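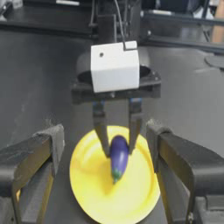

The allotment society at Saliba Lane will open its gates to the public for one afternoon in November, with a talk on growing aubergines in cool climates and a swap table for saved seed.

The talk starts at 2 pm in the long shed and will be given by Mabli Parri, who has grown the crop on plot 71 since taking it over from her uncle. She will cover sowing times, feeding and when to pinch out the growing tips. Plants on the site have usually been kept under glass until late June, and she says most of the failures she sees come from moving them out too early.
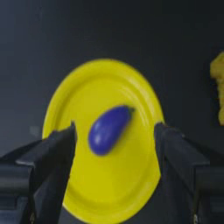
Three kinds will be discussed. Zornik is a short, early plant that does well in pots. Marum crops later and needs staking. Runska, the newest of the three on the site, was tried on 6 plots this year and set fruit on all but one of them, in spite of a wet July.

Seed of all three will be on the swap table, along with beans, squash and hardy lettuce. Packets should be marked with the name of the plant and the year the seed was saved. Visitors with nothing to swap can buy packets for 65p each.

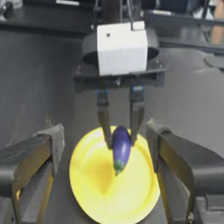

*A purple aubergine held over a yellow plate.*

Declan Cullinane, the society's secretary, said the waiting list for plots had grown to 100 names and that four half plots would be let in the new year. "People on the list should come along and look at the ground before they decide," he said. "The bottom end floods."
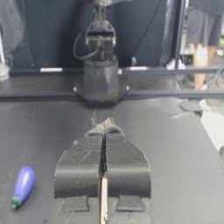 Half plots by the lower path have been cleared of brambles and will be let without sheds. Anyone taking one on will need to bring their own water butt, as the nearest tap is by the main gate.

Entry is free and the gates close at 4.30 pm. Parking is on the lane only. Dogs are welcome on leads.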